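4. 피킹 공정 자동화와 작업자 직무의 변화

4.1 조사 대상 및 공정 구성

본 장에서는 생활용품 반품을 처리하는 Drakora 물류센터의 분류 공정을 대상으로, 로봇 피킹 셀 도입 전후의 직무 구성을 비교한다. 해당 공정은 회수된 상품을 상자 단위로 받아 품목을 판별하고 재판매, 수리, 폐기의 세 경로로 나누는 작업이다. 도입 이전에는 작업자 1인이 개봉, 판별, 집기, 투입을 모두 수행하였으며, 교대조당 평균 처리량은 1545점이었다.

조사는 7월에 시작하였다. 대상자는 분류 공정에 근무하는 작업자 40명으로, 이 중 8명은 셀 운영 담당으로 전환 배치된 인원이다. 자료는 작업일지, 정지 이력, 반구조화 면담으로 구성된다. 면담은 연구진 2명이 동석하여 진행하였고, 면담 기록의 부호화 기준은 Craddock의 직무 분해표를 수정하여 사용하였다. 직무 분해표의 원안은 조립 공정을 전제로 작성되어 있어 '자세 조정'과 '대기' 항목을 통합하고 '예외 처리' 항목을 새로 두었다.

4.2 비정형 품목의 집기

셀의 작업 대상은 규격 포장이 제거된 상태의 개별 물품이다. 품목 간 형상과 표면 특성의 차이가 크며, 한 빈 안에서 물품이 서로 겹치는 경우가 많다. 그림 3의 빈에서는 납작한 파란색 케이스류의 아래쪽에 타원형 솔이 걸쳐 있고, 그 오른쪽에 구겨진 주황색 천이 인접해 있다. 강체와 유연체가 맞닿은 이러한 배치에서는 개별 물품의 경계를 분리하는 단계가 집기 위치의 선정에 선행한다.

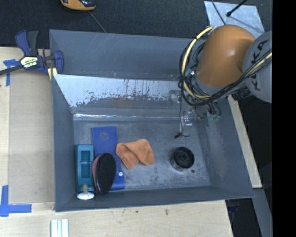 그림 3. 회색 빈 위로 내려온 KUKA 로봇 팔과 그리퍼. 물품은 주로 빈 바닥의 왼쪽에 모여 있다.

정지 이력을 검토한 결과, 셀의 정지 사유는 장비 고장보다 집기 실패의 반복에 집중되어 있었다. 특히 천과 같은 유연체가 다른 물품과 함께 들리는 경우, 그리고 물품이 빈의 벽면에 밀착하여 접근 각도가 제한되는 경우가 주된 유형으로 분류되었다. 제어 소프트웨어 Zusia는 동일 물품에 대한 집기가 연속으로 실패하면 동작을 중단하고 운영 담당자에게 확인을 요청하도록 설정되어 있다. 담당자는 화면에서 집기 위치를 다시 지정하거나, 셀을 안전 정지 상태로 전환한 뒤 물품을 직접 재배치한다.

4.3 직무 내용의 변화

전환 배치된 작업자의 직무에서 집기와 투입이 차지하는 비중은 감소하였고, 예외 처리와 감시의 비중은 증가하였다. 허리를 숙여 상자 바닥의 물품을 꺼내는 동작이 줄었다는 점은 면담에서 공통적으로 보고되었다. 반면 작업 속도를 스스로 조절하기 어려워졌다는 응답도 확인되었다. 종전에는 작업자가 판별이 어려운 물품을 옆으로 미루어 두었다가 한꺼번에 처리할 수 있었으나, 셀에서는 호출이 발생한 시점에 즉시 대응하여야 한다.

한 운영 담당자는 이를 다음과 같이 진술하였다. "손은 편해졌는데 자리를 뜨기가 어렵습니다. 언제 부를지 모르니까 다른 일을 시작해 놓고도 계속 화면을 보게 됩니다."

숙련의 성격도 달라졌다. 기존 숙련은 촉감과 무게로 품목 상태를 판별하는 능력에 기초하였다. 운영 담당자에게는 그리퍼가 어느 물품에서 실패할지를 사전에 예측하고 투입 단계에서 배치를 조정하는 능력이 추가로 요구되었다. 일부 담당자는 유연체를 별도 빈으로 미리 분리하는 절차를 자체적으로 만들어 적용하고 있었으나, 이 절차는 표준작업서에 반영되어 있지 않았으며 교대조에 따라 시행 여부가 달랐다.

4.4 설비 보전 업무의 분담

셀의 정기 보전은 시스템 통합을 맡은 Vasiliauskas가 수행하며, 그리퍼의 마모 부품 교환과 케이블 상태 점검은 센터 내 담당자에게 이관되어 있다. 이관에 앞서 Alteck의 교육 과정이 제공되었으나, 교육 대상은 주간조에 한정되었다. 야간조에서는 동일한 정지 사유에 대해서도 외부 지원을 요청하는 사례가 있었고, 이때의 대기 시간은 작업일지에 '설비 대기'로 일괄 기재되어 원인별로 구분할 수 없었다. 따라서 정지 시간의 조별 비교는 본 장의 분석에서 제외하고, 호출 사유의 분류 결과만을 5장의 직무 부담 평가에 사용한다.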